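Week 5 handout: Writing instructions people will follow

Course reader, section two. Bring your drafts of the Stolero exercise. If you haven't started the Stolero exercise, bring a plausible expression.

### Where we left off

Last week we took apart the leaflet for the Gendlow folding clothes rack, a document of around 800 words about an object with one hinge. Most of you found the same trouble. The writer knew the rack so well that step one was really step four, and the reader was left holding a bar with no idea which bar it was.

Rosário Serrano, who taught this course before me and whose notes I have been stealing from ever since, called this "starting from the kitchen." You give directions to your house, and you begin them in your own kitchen.

### Naming the parts

Before you write a single step, decide what everything is called. Then keep calling it that. School taught you that repeating a word is a sin. In an essay, perhaps. In a manual, if the "lever" on page one becomes the "handle" on page two, your reader will go looking for a second thing to pull, and some of them will find one.

The Hirninley coffee grinder booklet uses four names for its lid: lid, cap, top, cover. I once watched a grown man search the box for the cap while wearing the face of someone wronged by a nation.

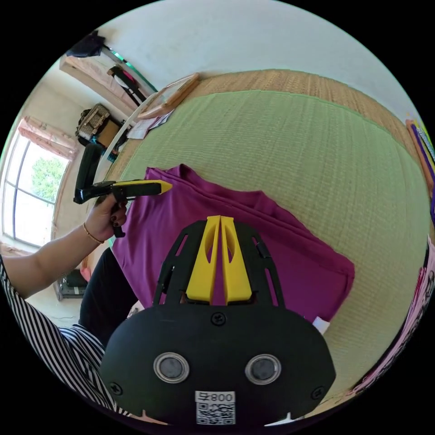
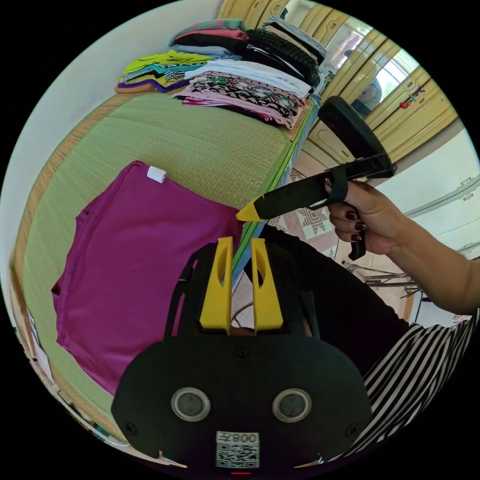 A good name does one of three jobs. It says where a part is, what it does, or what it looks like. Beginners reach for what it does, and that works nicely until the reader has no idea what the whole thing does either. Looks are safer. Take the pair of fingers with the long slots in them: call them "the yellow fingers" and anybody can find them against all that black, including a person who has never held the tool and would prefer not to. Call them "the upper engagement members" and you have written for a patent office. Position comes third, and it goes bad the moment somebody turns the object around, so say whose left you mean.

### Order of steps

- One action per step. "Remove the tray and rinse" is two steps and an argument about what gets rinsed.
- Put the warning before the thing it warns about. The Dinu kettle leaflet tells you to keep your hand away from the spout in the step after the pouring.
- If a step depends on a condition, give the condition first. "If the light is off, press the button." Readers press the button as soon as they meet the word "button."
- "Simply" and "just" come out. They help only the people who weren't stuck.

### In class

Swap drafts with somebody who doesn't like you very much. They read your instructions aloud and do precisely what is written. You sit on your hands and say nothing. Mark every place where you wanted to speak; those are your missing sentences.

### For next time

Revise the Stolero draft down to a page. Then write a separate parts list, with no more than 100 words for the whole list. Tables are fine. Clip art will be returned to you.

Reading: Serrano's notes on cross-references, including the long footnote, which is better than the notes.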